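Office and Workshop Administrator (part-time, permanent)
Batness Computer Refurbishment, Isen Road

We take in old office computers, mend the ones worth mending and send them out again to schools and small charities. We have done this for years on a filing system best described as hopeful. Our present administrator, Yaqin Tian, is moving to the coast in March and has declined all bribes to stay, so we need someone new.

The job is mostly post, phones, invoices and the stock list. You would book collections, chase the people who promised us forty monitors and then went quiet, and write to donors thanking them for things that include, now and then, a box of mixed cables. The stock list lives in a program called Tosix, which has opinions about dates. You will learn to humour it.
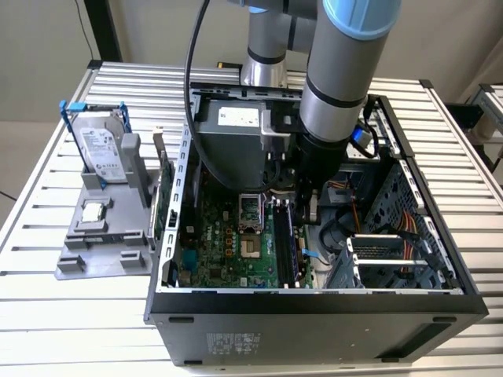 A Dell desktop open on the bench.

You won't be asked to fix anything. You will be asked where the label printer is, several times a day, by people standing next to it.

We'd like you to have worked in an office before, to write a clear letter, and to be able to say no to a salesman without needing a lie down afterwards. Knowing what a motherboard is would be pleasant but it isn't on the list. A driving licence would help, as the Chevalier Street store has no bus within a mile and the kettle there is worse.

Hours are 20 a week over mornings, with some give at either end for school runs. Pay is £133 for a half-week while you're on trial and goes up once you've survived it.

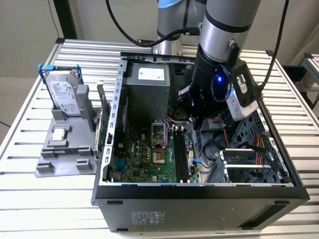

Holiday is the usual allowance plus the days between Christmas and New Year, when the heating is off and we'd rather not find out who would come in anyway. There is a pension. There is parking for two cars, or three if one of them belongs to somebody patient.

To apply, send a CV and one page on why you'd like the job to Nkrumah Adjei at the Isen Road office, quoting reference 609. Please don't send two pages. Nkrumah reads every word and then reads bits of it out to the rest of us.

Closing date: January 22, 2023. Interviews last half an hour and include a short test with the stock list, biscuits provided.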